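Lusata 시연 데이터 수집 FAQ
처음 참여하시는 분들이 자주 보내 주시는 질문을 모았습니다.

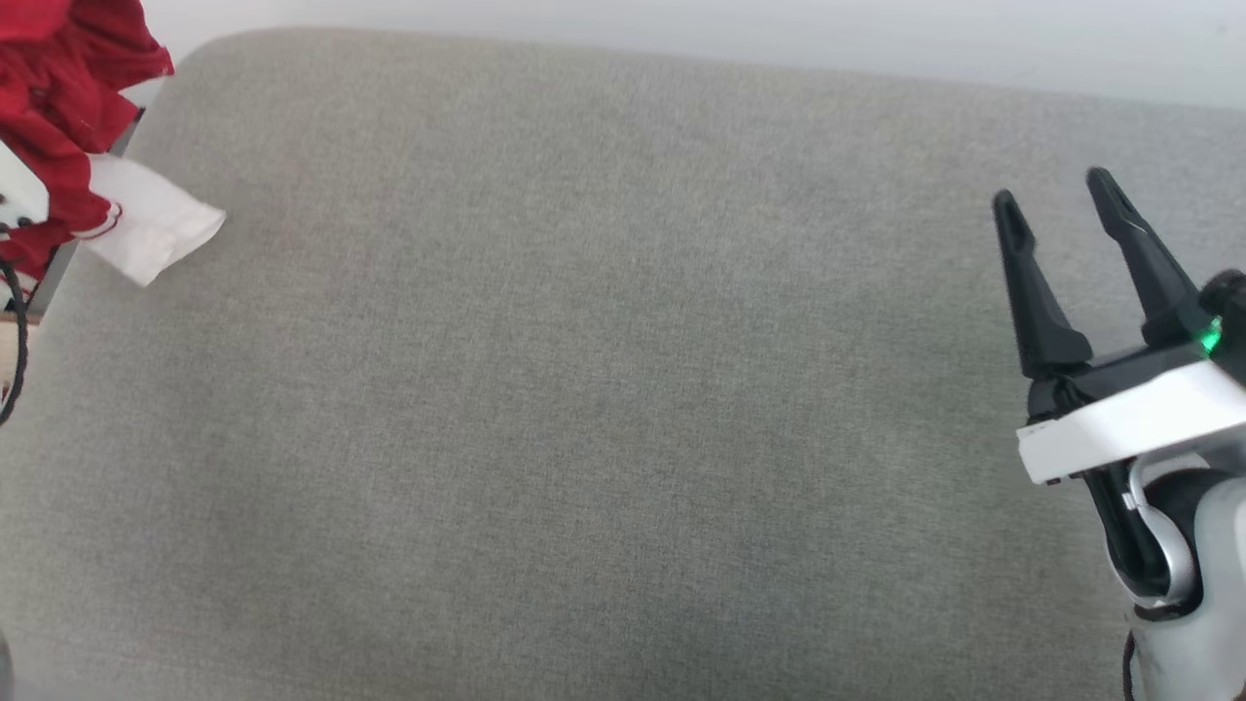 Lusata는 집 안의 자잘한 정리 동작을 로봇이 사람의 시연을 보고 배우게 하는 프로젝트입니다. 조작자가 팔을 원격으로 움직여 옷을 집고, 옮기고, 내려놓으면 그 과정 전체가 학습용 예제 하나로 저장됩니다. 저희가 요즘 제일 신나게 모으는 건 천을 다루는 예제예요! 컵이나 블록은 모양이 늘 같지만, 회색 쿠션 가장자리에 구겨진 채 걸쳐진 빨간 천은 매번 주름이 다르고 잡을 만한 곳도 달라집니다. 그리퍼를 벌린 채 어디로 다가갈지 정하는 그 짧은 순간에 배울 거리가 정말 많습니다.

에피소드 하나는 어디서 시작해서 어디서 끝나나요?
그리퍼가 열린 상태로 물체에서 떨어져 있을 때 시작하고, 물체를 놓은 뒤 팔이 다시 물러나면 끝납니다. 길이는 최대 30초입니다. 30초를 넘기면 기록기가 자동으로 멈추고, 그 에피소드는 '미완료'로 분류됩니다.

지금까지 얼마나 모였나요?
천 집기 과제는 388개가 검수를 통과했습니다. 이번 단계 목표는 570개이고 12월에 마감합니다. 숫자가 올라가는 걸 보는 재미가 꽤 쏠쏠해요.

집다가 놓치면 지워야 하나요?
아니요, 지우지 마세요! 놓친 다음 다시 집어서 끝까지 간 기록은 저희가 특히 반기는 자료입니다. 모델이 실수에서 회복하는 법을 배우려면 그런 장면이 꼭 필요하거든요. 메모 칸에 '재시도'라고만 적어 주세요. 다만 재시도는 에피소드당 2회까지입니다. 그 안에 못 집으면 '실패'를 누르고 새로 시작합니다.

매번 천을 똑같이 놓아야 하나요?
오히려 매번 바꿔 주세요. 뭉쳐 놓기도 하고, 반쯤 펼치기도 하고, 모서리에 걸쳐 보기도 하고요. 같은 배치가 이어지면 모델이 천의 모양을 보는 대신 위치를 외워 버립니다. 색과 두께가 다른 옷을 섞는 것도 대환영입니다.

주변에 다른 물건이 있어도 되나요?
됩니다. 실제 집은 스튜디오처럼 깔끔하지 않으니까요. 케이블이 팔의 이동 경로에 걸리지 않는지만 시작 전에 살펴 주세요. 사람 얼굴이나 주소가 적힌 종이는 카메라에 잡히지 않게 치워 주셔야 합니다.

천천히 움직이는 게 좋은가요?
평소 손으로 옷을 집는 속도보다 조금 느린 정도가 좋습니다. 중간에 멈춰서 오래 고민하면 그 정지 구간까지 학습에 들어갑니다. 어디를 잡을지 먼저 마음속으로 정하고 녹화 버튼을 누르면 동작이 훨씬 매끄러워져요.

언어 지시문은 어떻게 쓰나요?
짧고 자연스러운 한 문장이면 충분합니다. "빨간 옷을 들어서 쿠션 가운데에 놓아 줘"처럼요. 표현은 사람마다 다를수록 좋으니 옆 사람 문장을 그대로 베끼지는 마세요. 사투리도 받습니다.

검수는 누가 하나요?
Jarosław Marciniak이 이끄는 검수팀이 모든 에피소드를 재생해 봅니다. 반려된 기록에는 이유가 한 줄씩 붙습니다. 가장 흔한 이유는 물체를 놓기도 전에 녹화를 끝낸 경우입니다.

업로드가 중간에 끊겼어요.
수집 프로그램 Otlow를 다시 열면 남은 파일부터 이어서 올라갑니다. 폴더 이름은 바꾸지 마세요. 그래도 목록에 안 보이면 Otlow의 '문의' 메뉴로 세션 번호를 보내 주세요.

새로운 과제를 제안해도 되나요?
물론이죠! 양말 짝 맞추기도 참여자 제안에서 나온 과제입니다. 제안서 양식은 Otlow 첫 화면의 '과제' 탭에 있고, 두세 줄만 적으셔도 됩니다.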